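Ploller kitchen set: gallery

We were told that 3175 simulated runs would teach the Cai policy its way about any kitchen. I have my doubts. The Wedville team kept 2523 of them, and a good many of those look much alike to me.

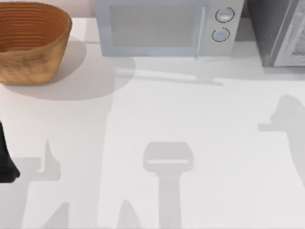 Shadows are where I expect trouble. A rendered arm throws a clean grey shape over a white worktop - real kitchens are messier. Ulura wants more runs by March. I would sooner see the 1118 we have not yet checked.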